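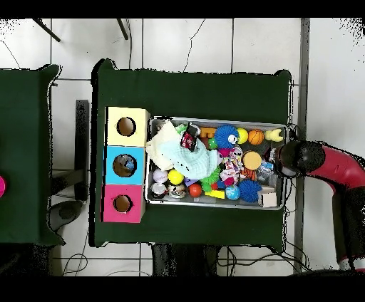 4.2 Color as a memory aid at home

What surprised us most in the Radel survey was how long a color rule survives in a busy household. Of the 842 families who replied, most had started sorting small things by color with no plan at all - a blue tub for bath toys, say - and were still doing it the following December. Written labels fared far worse, even among adults. Children under 5 took to the colors quickly, and several parents told us with delight that they were now being corrected by a toddler!

We logged 2856 tidy-up entries in the Stamix diary. Mixed containers came up again and again as the place where sorting stalls.

Figure 2. Small toys and household objects heaped in a wire mesh basket, with three color-topped boxes.

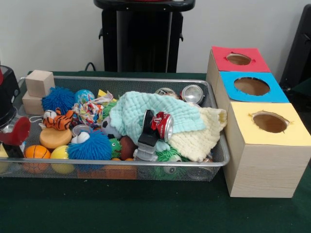 Does the number of colors matter?

It matters a good deal. Homes in Auer that kept to 2 colors made fewer errors than homes with a larger set, and we would love to see this tested in classrooms.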